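Binwood (game series)

Binwood is a series of turn-based strategy games about walking machines that haul freight through a flooded forest and, when things go badly, shoot at each other. It was made by a small studio called Trillumex and it ran to three main games, one expansion and a tabletop spin-off. I've been keeping this article going for a good while now, and I've given up pretending I'm neutral about it (I love these games), but I'll try to keep the facts in one pile and my opinions in another.

Overview

You run a hauling crew. Your machines are called stilts, and they're tall, slow and top-heavy, which matters more than any gun you bolt on. Every mission takes place on a grid of mud, water, roots and old road, and every hex has a depth value. Walk a loaded stilt into deep mud and it sinks a little each turn until you dump cargo or get another stilt to pull it out. Most of my early losses had nothing to do with enemies at all! I just parked somewhere dumb.

The enemy faction is the Turnorer, who are salvagers working the same forest. They aren't evil exactly. In the first game they'll leave you alone on plenty of maps if you drop a crate at their border and keep walking, and I played the whole campaign once without knowing that, shooting at people who only wanted a crate of bolts.

Games in the series

Binwood is the first one and still the one I tell people to start with. It has 36 missions, and you'll see maybe half of them in a single run, depending on which contracts you take in the opening chapter. The graphics are plain, the menus are slow, and there's no undo button, so a misclick on the wrong hex is yours to keep. The music is wonderful, though, all low brass and creaking.

Binwood: High Water added tides. The depth of every hex changes on a schedule shown along the bottom of the screen, and once you learn to read it you can strand a whole Turnorer patrol on a sandbar and stroll past them. It also brought in the stilt everybody remembers, the Nechyporuk, a huge six-legged hauler with a crane on its back and almost no armor. More on that one below, because it has its own section and frankly deserves two.

Binwood: Last Contract came third, and fans still argue about it. Trillumex threw out the branching contracts and wrote one long story with fixed missions, and if you'd spent years comparing routes with your friends that stung. I was grumpy about it for months. I've come around on the story since then (the chapter in the drowned sawmill is the best writing in the series), but I still miss picking my own way through.

The expansion, Winter Roads, belongs to High Water. It freezes the map. Stilts can cross ice up to a weight limit, so you're forever doing arithmetic about how much cargo you can carry before you go through, and the crane suddenly becomes the most useful thing you own.

The Nechyporuk

So, the big one. The Nechyporuk starts out in High Water as a mission target: it's owned by a rival crew, it's sitting in the middle of a tidal flat, and the briefing tells you to disable it. What the briefing doesn't tell you is that you can tow it. You need two stilts with winches and a rising tide, and you have to leave your own cargo behind, which fails the optional goal and costs you 400 in fees. Do all that and it joins your crew for the rest of the campaign.

It's terrible in a fight. A single shot to a front leg takes away its turn, two shots and it kneels, and once it's kneeling in anything deeper than mud you can kiss it goodbye. But the crane can lift another stilt, loaded, and set it down two hexes away, and that breaks the game open in all kinds of lovely ways. You can lift a scout over a wall. You can pull a sunk hauler out in one action. You can also pick up an enemy and put it in the river, though the developers patched the range down after players started doing that on every single map.

Winter Roads gave it wider feet and a lower cargo limit. Last Contract put it in one mission only, as a wreck you walk past, and yes, people were upset.

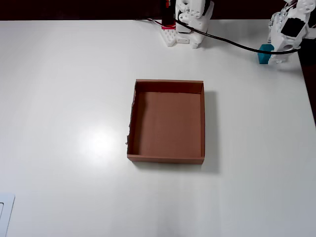
Uliana Bilyk: Can the section mention that the tow still works after the range patch? I finished it last December on the patched version and the crane nerf doesn't touch the winches. You just need to start the tow a turn earlier, before the tide marker hits the second notch, and keep the lighter stilt on the north side.

That note came in through the talk page and I've checked it since, and it's right. I had the Nechyporuk out of the flat on my second attempt. My first went wrong because I put the lighter stilt on the south side out of habit, and it got dragged under with the winch still attached. So: north side, one turn early, and don't get greedy and try to carry your crates as well.

Gameplay details

Each stilt gets two actions per turn, and walking costs one of them no matter how short the step. Turning in place is free in the first game and costs an action in the later ones, so if you go back and forth between them you'll mess this up constantly. I do.

Cargo is stacked on the frame, and the higher you stack it the easier you tip. A tipped stilt loses everything above the second shelf. You can lash a load down before a mission, but lashed cargo takes a full turn to drop, and that's a nasty thing to remember while you're sinking.

Pilots gain nicknames instead of levels. A pilot who crosses deep water safely enough times becomes a Wader, one who tips over and lives gets called Drunk and becomes slightly better at not tipping over, and there are 19 of these in all across the first two games. Some of them are bad! There's one that makes your pilot refuse night missions, and you can't get rid of it. Last Contract gives each pilot a fixed nickname from the start, tied to the story.

Combat is short and mean. Guns are inaccurate past four hexes, legs are easier to hit than cabs, and a stilt that falls over next to another one can knock it down too. My favorite kill in the whole series was a Turnorer gunner who fell on his own boss.

Tabletop version

Trillumex also put out a tabletop game, just called Binwood: The Hauling Game. It uses the same hexes and a simplified tide track, plays in an evening with two to four people, and swaps the depth values for tiles you flip as you walk onto them. The flipping is great, because you never quite know whether you're stepping on road or into a hole. The combat is a bit fiddly, with separate dice for each leg, and most groups I've played with house-rule it down to one die per stilt.

The Nechyporuk is in it as a shared piece. It belongs to whoever ended their last turn next to it, and this causes exactly as many arguments as you'd think.

Reception

Players took to the first game slowly, mostly through word of mouth and people posting stories about their drowned haulers. High Water is the fan favorite by a mile, and most of the custom maps are built for it. Complaints about the series tend to land on the same few things: slow menus, the missing undo, and enemy turns you can't speed up until the expansion.

Last Contract split people right down the middle. New players usually like it fine, in my experience, and it's the only one with a proper tutorial. If you're coming to it straight from High Water, give it until the sawmill before you quit.

Custom maps

The first game has no editor, but High Water ships with one, hidden under the options menu for reasons I've never understood. It lets you set depth, tides and starting cargo, though it can't make branching contracts. Maps made before Winter Roads will load in the expansion with the water unfrozen, and you have to open each one and set the ice by hand. Save under a new name when you do this. The editor overwrites the old file without asking, and I lost a river delta map that way that I'd spent most of a winter on.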